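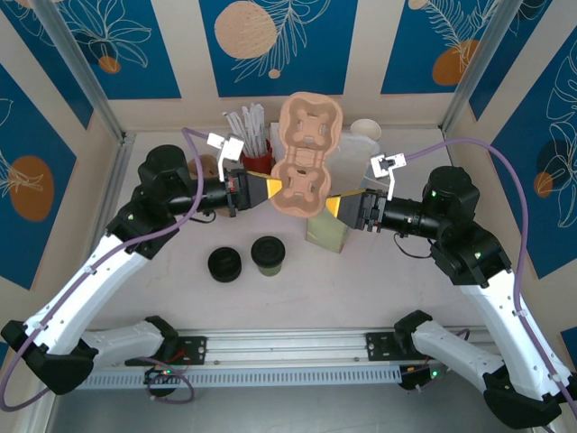
Canjear una tarjeta regalo Jundeo en la tienda de Cakden lleva un par de minutos, y lo mejor es que se puede combinar con otras tarjetas en un mismo pedido. Las tarjetas físicas se envían en una funda de cartón y las digitales llegan por correo electrónico. Si en el mismo pedido ha elegido artículos frágiles, irán en una bandeja de pulpa moldeada como la de color melocotón que sujetan los dos brazos; guárdela hasta comprobar que todo está bien, ¡viene de maravilla si hay que devolver algo!

4.2 Añadir la tarjeta a su cuenta

1. Inicie sesión y abra Mi cuenta > Saldo y tarjetas.
2. Pulse Añadir tarjeta.
3. Escriba el código sin espacios ni guiones. En las tarjetas físicas está bajo la banda que se rasca.
4. Pulse Comprobar. Aparecerá el saldo disponible.
5. Pulse Guardar.

Nota: las tarjetas emitidas antes del 24 de marzo de 2023 llevan un código más corto. Funcionan igual de bien, pero hay que marcar primero la casilla Código antiguo.

Precaución: rasque la banda con suavidad y con una moneda, nunca con una cuchilla. Si se borra algún carácter, escriba a atención al cliente con el número de serie del reverso.

4.3 Pagar con varias tarjetas

1. Llene la cesta y pulse Tramitar pedido.
2. En Forma de pago, marque las tarjetas que quiera usar.
3. Arrástrelas para decidir el orden. La primera se gasta entera antes de pasar a la siguiente (¡ideal para terminar esos saldos pequeños!).
4. Si falta dinero, elija una tarjeta bancaria para el resto.
5. Revise el desglose y pulse Confirmar.

Por ejemplo, un pedido de 142 euros con una tarjeta regalo de 32 deja 110 euros a cargo de la tarjeta bancaria.
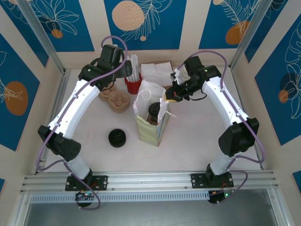 ¿Qué pasa con el saldo si devuelvo el pedido?
El importe vuelve a la misma tarjeta regalo con la que se pagó, así que conviene conservar el código hasta cerrar la devolución. La parte abonada con tarjeta bancaria se reembolsa al banco por separado.

Siga en el apartado 4.4 para regalar una tarjeta a otra persona.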